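From: Gestow list
To: gestow-members
Date: Fri 20 April
Subject: Re: [gestow] Anyone get to the Silteo open day?

> Hi all, I had to miss the Silteo open day because of work. Did
> anyone from the list make it? I'm mostly wondering if it's worth
> bringing the junior group to the next one, and whether they let
> you near the arms or just show you slides. Also, is parking
> still awful?

I went, and I had a great time! Parking first: still awful. Take the bus and walk up from the Jodetitz building, it's six minutes if you don't stop for a coffee.

No slides at all, I'm happy to say. They do a short hello at the front door, hand you a sticker, and then you go through to the work floor in small groups. They had 300 people book in, so there's a bit of standing around, but the staff were lovely and answered everything, including my long and rambling question about cable wear.

The order we went round in, for anyone planning a trip:

1. The workshop. Benches, spare grippers in various states of undress, and a box of worn finger tips you can pick up and handle. I could have stayed here all afternoon. Ask about the early fingers, they have strong opinions on rubber.

2. The two-arm table. My favourite by a mile. There's an arm on each side, facing each other over a wooden top, and the things they work with are straight out of a toy box and a kitchen drawer: toy donuts (one with pink frosting and sprinkles), little squeeze bottles in different colours, a red snack cake box, a box grater. The person running it said the bottles are the tricky ones, as they roll if you nudge them and the nozzle makes them awkward to pick up from the wrong end. We talked for ages about which arm should go for what, and I've come home wanting to try the same thing with our club arms and some old sauce bottles. 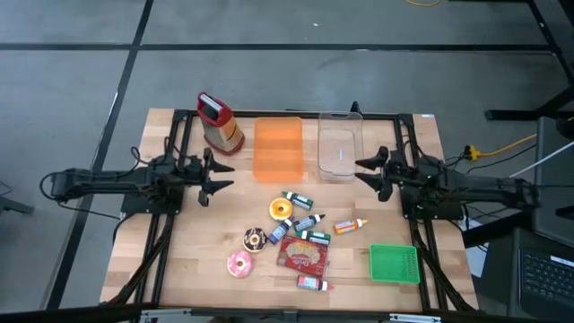 3. The Mitsotakis-Vlachou room. Smaller and quieter, and more about the software side. You sit at a screen and step back through a recorded run, seeing what each joint was doing at any point. A bit dry for the little ones, maybe, but the older kids in our group were glued to it. I had a go at finding where a grasp went wrong and got it on my second try, which I was far too pleased about.

4. Tea and questions. Good biscuits. They'll take group bookings of up to 50 if you write ahead, and they split you into smaller lots once you're there.

So yes, I'd bring the juniors. Closed shoes are a must, they do check. The next open day is in May and the sign-up form should be going on the Silteo site soon. I'm happy to put our names down as a group if a few of you reply to the list by the weekend, and I can take 2 in my car if anyone's willing to brave the parking with me.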